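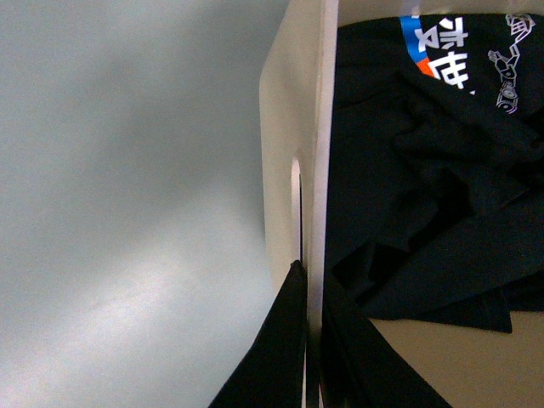 Preparing Household Goods for Short-Term Storage at Tastora

Residents who must clear a unit before maintenance work may store their belongings at the Tastora building at no charge. These instructions explain how to sort, pack, label and deliver household goods. They apply to all residents of the Shetty and Plorard blocks and replace the sheet issued in July.

Before you begin

Request a storage number from the housing office. You will receive one number for the whole household, and it must appear on every item you deliver. Residents who share a unit but wish to collect their goods separately should ask for two numbers at this stage, as a number cannot be divided later.

You will need the following:

Sturdy containers with lids
Clean packing paper or old towels
Wide packing tape
A permanent marker
Two copies of the contents form

Step 1. Sort your belongings

Go through one room at a time. Set aside the things you will need while the work is under way, including medicine, keys, identity papers, school materials and a change of clothing for each person. These should stay with you.

The following items are not accepted: food of any kind, houseplants, paint, fuel, cleaning products that contain bleach, and loose batteries. Small appliances are accepted if they are clean and the cord is tied. Refrigerators must be emptied, defrosted and left open overnight before delivery.

Step 2. Choose your containers

Plastic bins and cardboard boxes are both accepted. Bins hold their shape better in a stack and are preferred for books, tools and kitchenware. Check each one for cracks at the corners and around the handles. A cracked bin should be used only for bedding or clothing.

Do not load any container beyond what one adult can lift with comfort. If you must strain to raise it from the floor, move part of the contents to another container.

Step 3. Pack

Place heavy items at the bottom. Wrap glass and dishes one at a time and stand plates on edge. Fill gaps with paper or towels so that nothing shifts when the container is tilted. Clothing must be fully dry -- even slightly damp fabric can develop mildew in a closed bin.

Close the lid and run one strip of tape across it in each direction. Leave the handles clear.

Step 4. Label

Write your storage number on the lid and on one short side, in figures at least as tall as your thumb. Add the room name and a short note of the contents, such as "552, kitchen, pans." Mark fragile containers on the top only. Do not write your name or unit number on the outside.

Step 5. Complete the contents form

List each container on its own line. Keep one copy and hand in the other at delivery. Goods that are not listed cannot be covered if a claim is made.

Step 6. Deliver

The loading door opens at 9 in the morning and closes at 6 in the evening. Bring your storage number and a form of identification. Staff will check the labels, sign your copy of the form and assign a bay. Keep the signed copy until all goods have been returned to you.

Collection

Call the office one working day before you wish to collect. Another person may collect for you if you have given the office a signed note with that person's full name.

Questions about storage numbers should be directed to Nandini Suvarna at extension 827. Claims for damaged goods are handled by Elango Chettiar and must be made in writing.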